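# Hand-Held Gripper Sets for Demonstration Recording

**Equipment page, Skultstead Shared Instruments**
Revised December 31, 2022

The Skultstead equipment office supplies hand-held gripper sets to member departments for recording manipulation tasks by hand. The sets are offered for purchase or for term loan. Departments preparing a budget request for the coming year should read this page in full before contacting the office, as several items that new groups expect to find in the case are ordered separately.

## What a set contains

The standard set, listed in the catalog as the Florkier pair, consists of:

- 2 hand-held grippers, gray housing, with black fingertip assemblies
- 2 trigger handles, fitted
- marker cards for the gripper bodies
- one charging cable and one data cable
- a padded carrying case

Cameras, memory cards and carrying straps are not part of the standard set. The mounting plate accepts the cameras already held by most member departments. Groups without a suitable camera may add one to the order on the same form.

Replacement finger pads are sold in pairs. Pads are treated as consumables and are not covered by the warranty - departments should budget for them under supplies, not equipment.

## Planning the room

A set may be used in an ordinary room with a table and good overhead light. The office does, however, ask each department to name the room on its request and to confirm that it will be available for the full recording period. Past requests have been delayed when a room was assigned to another group after the equipment had been delivered.

The table should be clear enough for both hands to work over it. Where two or more operators will record at the same time, allow each a separate stretch of table and enough floor to step back without meeting a neighbor. Marker cards must face outward and must not be covered by sleeves, tape or straps during recording.
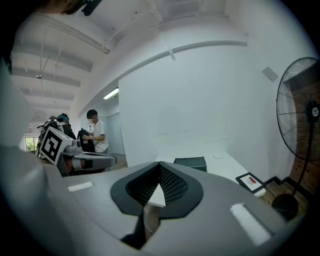
Carla Fakhoury

Markers on the gripper bodies are printed in black on white and are mounted on the side of the housing. A card that has been bent, scratched or written on should be replaced before the next session. Replacement cards are supplied without charge for as long as a set remains registered with the office. Departments should not print their own, as small differences in size will affect the recorded position of the gripper.

## Budgeting

Costs fall under three headings, and the request form must show each one.

**Equipment.** The purchase price of the set, or the loan fee for the term. Current prices are issued on written quotation and are held for 99 days.

**Supplies.** Finger pads, memory cards and any objects bought for the tasks themselves. Objects are often left out of first requests and then charged to a general account, which the finance office does not permit.

**Operator time.** Hours spent recording, and also hours spent on setup, file transfer and review. Departments which have not run a recording project before are advised to speak with Walid Darwish, who keeps the time sheets from earlier loans and can supply comparable figures.

Requests for the spring term are reviewed in February. A request received after the review is held until the following round unless a set is already on the shelf.

## Delivery and return

Sets are collected from the Rawashdeh Building, room 1907. Delivery to the Dumumton site can be arranged at the cost of the requesting department. On collection, the operator checks the contents against the packing list and signs for them. The same list is used on return.

Loaned sets should come back with all labels in place on the housings. Labels carry the registration details - please do not remove them, even where they interfere with a department's own inventory stickers.

## Contacts

Quotations and purchase orders: Elie Chamoun
Loans, returns and replacement cards: Hussam Khoury
Time estimates and training: Walid Darwish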